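Budgeting for a pair of handheld grippers – what do people forget?

Posted in Equipment and Purchasing by Saron Moges, Mon 7 July
131 views

We're a small outfit in Drekville putting together a budget for collecting demonstration data on shelving jobs, mostly books and folders. The plan is two handheld grippers (left and right), a table, and a few cheap props such as bookends and a second-hand box of library discards. No robot arm this financial year. We might get one next April if the grant is renewed.

I have a quote from Noltbridge for $1672 for the pair, cables included. My manager wants one figure for the whole setup and doesn't want to hear from me again until it's spent. What should I be adding on top of the grippers? And is it worth paying extra for wireless?

Zhenhua Meng
Member, 196 posts

Your gripper quote is the easy part. We set up a similar station in Gesaddale and the things that blew our budget were all small. In the order they hurt:

Finger pads. They wear and they pick up grime from book covers. Buy two spare sets with the first order so you only pay freight once.

Cables. Ask for the length in writing. Ours arrived too short to reach the far side of the table and we had to order again. Get a spare for each hand while you're at it, plus some floor cover for wherever people will be walking.

Table. Don't spend much. A plain one with rounded corners is fine, and you want bare space in front of whatever you're loading.
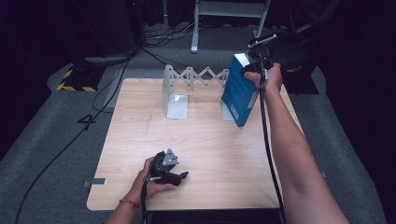
Does the bookend rack need to be a particular kind? Any metal one with a decent base plate will do, but the expandable sort lets you change the gap between the ends without buying several sizes.

On wireless, I'd stay wired for the first year. Batteries have to be charged and eventually replaced, and someone has to keep track of them. A cable down the forearm is a bit annoying for the first hour and then people get used to it. If the operators are going to stand at one table all day there isn't much to gain.

Also put in a line for operator time. Handling one book with a gripper on each hand is slower than you'd expect, and wages will overtake the hardware fairly quickly. We didn't separate the two in our first budget and it caused a long argument with finance.

Deng
New member

just get the cheapest ones and see how you go. we did that and they were ok, one thumb strap broke but tape fixed it

Saron Moges
Original poster

Thanks both. I've gone back to Noltbridge about cable length and spare pads. They'll do the pads at a discount if they go on the same invoice, so I'm adding them now. Wages are going on a separate line. I hadn't thought about floor cover at all and our room is carpet, so if anyone knows a type that stays put on carpet tile, please post it.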